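摩托耐力赛 › 业余组 › 技术与后勤

主题:Grultbridge 业余耐力赛,两人组到底行不行?顺便问轮胎

慢车道老周
楼主
发表于 Dec 26, 2025

先交代一下背景。我和搭档骑的是中量级,去年八月在 Idmont 跑过一次四小时,成绩不说也罢,反正完赛了。这次想报 Grultbridge 的六小时,报名表上写着每队 2 到四名车手,我们就俩人,别的朋友一个要带娃,一个锁骨里还打着钢板,实在凑不出第三个。

想问的有两件事。一是两人组跑六小时体力上扛不扛得住,每棒骑多久换人比较合适?二是轮胎,后轮打算用中性胎,中途换一次,可搭档坚持要上硬胎一条跑到底,我俩为这事已经吵了三个晚上了,微信都快拉黑了。

有跑过的老哥说说吗?先谢了!

补油三十秒
回复于 1楼

两人组我跑过,劝你想清楚。前三个小时你会觉得自己是铁打的,第四个小时开始手掌发麻,右手食指连刹车都不想捏。我那次每棒四十五分钟,现在回头看太长了,应该三十五分钟就换。换人多耽误那点时间,比你骑到后半段每圈慢两三秒划算得多。

轮胎我站你,换一次。Grultbridge 那条赛道右弯多,后胎右肩吃得特别狠。

硬胎教教徒
回复于 2楼

不同意楼上。业余组换后轮你们最快多少?我见过的队伍,练得再熟也要两分多钟,手忙脚乱的五分钟都有。一条硬胎圈速慢一秒,六小时按你们的水平能跑多少圈,自己算算,差不了多少的。而且少换一次就少一次出错的机会。楼主搭档是明白人。

补油三十秒
回复于 3楼

又来了又来了,每个帖子你都推硬胎。慢一秒那是前半程,你把后半程滑胎滑得心惊胆战的圈速也算进去啊。再说赛道温度低的时候硬胎根本不工作,暖两圈都暖不起来,出站第一个弯就送你上缓冲区。
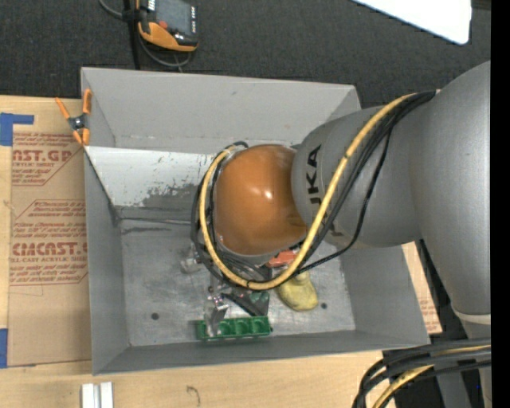
我去年跟 Samarakoon 车队混过一阵维修区,他们的做法是出站前胎一定捂暖胎套,捂足一个小时,车手上车那一刻才拆。业余组很多人图省事,捂个二十分钟就摘了,表面是热的,里面还是凉的,骑两个弯就掉温。楼主如果真听你搭档的上硬胎,至少这一步别省。发电机也要提前试,别到了现场才发现带不动两套暖胎套,我们隔壁队就是这么跳闸的。

慢车道老周
楼主

哈哈你们先别打起来。我补充点信息:我俩在 Idmont 的圈速差不多,搭档稍快一点,他体重比我轻不少(我就不说自己多重了,反正皮衣是去年新买的,今年拉链又紧了)。换后轮我们在车库里练过,最好的一次两分四十秒,最差的一次轴套掉地上滚到车底下去了,没计时。

每棒三十五分钟这个我记下了。那油怎么算?我们的油箱跑三十五分钟肯定有富余,是每次换人都补油,还是两棒一补?

发卡弯阿敏

我来说油。看规则!Grultbridge 的补油要推到指定区域,熄火,车手下车,旁边还得站一个拿灭火器的。这一套走下来时间不短,所以大部分队是进站就一起做,换人加补油。两棒一补理论上省时间,但你得很清楚自己的油耗,去年有个队最后一棒停在对面直道上推车回来的,我在看台上看着都替他们累。

另外计时器别光靠手机。我们用的是 Trutstead 的圈速板,便宜,字大,骑过去瞄一眼就看得清。

Lakmal Begum
回复于 1楼

大家好,中文打得慢,见谅。我在 Grultbridge 做过两届裁判,纠正一点:拿灭火器的人不能同时是加油的人,也不能是下一棒车手。所以两名车手的队,后勤至少要三个人,这个赛前会查。很多两人组不是输在体力,是人手不够,进站被罚时。

还有号码,你们想要的号码要早报。19 号已经有人了,每年都有人来问。

慢车道老周
回复于 7楼

啊?!我还真想报 19 号……那算了。后勤三个人我得再去找,目前确定的只有我小舅子,他只会烤肠。

谢谢裁判大姐(还是大哥?不好意思),这条太重要了,报名须知我看了两遍都没注意。

硬胎教教徒

看,后勤才三个人,里面还有一个烤肠的,你们还要换后轮?我的话放这儿,硬胎,一条到底。

补油三十秒
回复于 9楼

烤肠的也能递扳手。

不过认真讲,人手这么紧的话,我态度可以松一点。楼主你看练习赛的情况,跑完一小时把后胎拆下来看看右肩,磨损均匀就赌一把不换,要是起颗粒撕得厉害,那就老老实实换。胎反正都得带一条备着,万一扎钉子呢。

爱吃灰
路过

插一句跟楼主不完全相关的。有没有人知道今年报名费多少?我看见有人说 278,有人说 349,到底哪个对?

发卡弯阿敏
回复于 11楼

都对,早鸟 278,过了截止就是 349。应答器押金另算,还了就退,别摔坏就行。

慢车道老周
楼主

把帖子转给搭档看了,他只截图了硬胎教教徒的两条发给我,其他的当没看见。不过他同意先练习赛跑一小时再看胎,算是停火了。

现在的计划:每棒三十五分钟,进站换人加补油一起做,暖胎套捂足一个小时,后轮带一条中性备着。后勤还差两个人,Grultbridge 附近的朋友有愿意来搭把手的请私信我,管饭,有烤肠,油费我出一半。

爱吃灰
回复于 13楼

我离得近,灭火器我会用,上班每年都培训。私信你了。

硬胎教教徒
回复于 13楼

带中性备胎?行吧,赛后记得回来报成绩。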